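Kisach Farm Succession Planner, desk edition

Sold by Dedska. Reviewed and stocked by us since October. Page last changed Saturday, August 10, 2024.

We sell this binder. We also think a fair number of people who buy it would do better with an afternoon at a lawyer's office, so read the page before you put it in the cart.

## What you get

The planner is a three-ring binder with 141 printed pages, plus a login for the Tultik worksheet site. The pages cover land titles, leases, machinery, livestock, loans, family members on and off the farm, and who gets to decide what if the owner is sick or dies. There is a long section on splitting the land from the operating business. It's the best part of the book, and the maker hardly mentions it.

The login lasts one year. After that you can still open your old worksheets but you can't edit them. Dedska calls this "lifetime access" on the box. We asked them to change the wording and they haven't.

## What the maker claims, and what we think

**"A complete plan in one weekend."** No. Anitha Murthy, who handles our farm business shelf, worked through it with her parents' orchard and needed most of a winter. The weekend figure seems to assume you already know where every deed and loan paper is, that your brothers and sisters agree with each other, and that the land has been appraised lately.

**"Reduces your tax bill."** A binder doesn't do that. It may help you walk into an accountant's office with the right papers, and you'll pay for fewer hours. How much you'd save depends on your state and on how the farm is held, and we'd be wary of any dollar amount printed on packaging.

**"Legally sound templates."** The templates are fill-in outlines. The small print on the inside cover says they are not wills, trusts or leases and shouldn't be signed as such. Please believe the small print.

**"Works for any size of operation."** The machinery and livestock sheets do. The partnership sheets assume two owners, and with more than that you'll be copying pages.

## Specifications

- Item number: 3560
- Pages: 141, single-sided, letter size
- Tabs: 20, labeled by subject
- Worksheet site: Tultik, one-year login, one farm per login
- Refill pages: sold separately, and only as a full set
- Returns: accepted unopened. Once the login card is scratched off we can't take it back

The tabs are thin. Some 20 minutes of flipping back and forth had one of ours bent. If the binder is going to live in a truck, buy heavier tabs from anybody.

## Storing the papers

The binder is for notes and lists. Originals such as deeds, signed leases and insurance policies should go somewhere that locks and won't burn, with copies at your lawyer's. Desk drawers are handy for working copies and receipts, and that's as far as we'd trust them.
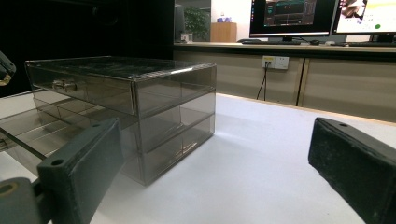 ## How it compares

The Chae Farm Transfer Workbook costs less, has fewer pages and comes with no website. It skips the land and business split almost entirely, which matters if one child wants to farm and the others want their share. For a single owner with one heir and no debt, we'd buy the Chae and keep the change.

Your extension office may have free worksheets too. Ask there first. They cover a lot of the same ground, though you'll have to put them in order yourself.

## Shipping

Ships flat with the rings packed separately. Snap them in before you load the pages. Replacement login cards have to come from Dedska directly, and they ask for the receipt.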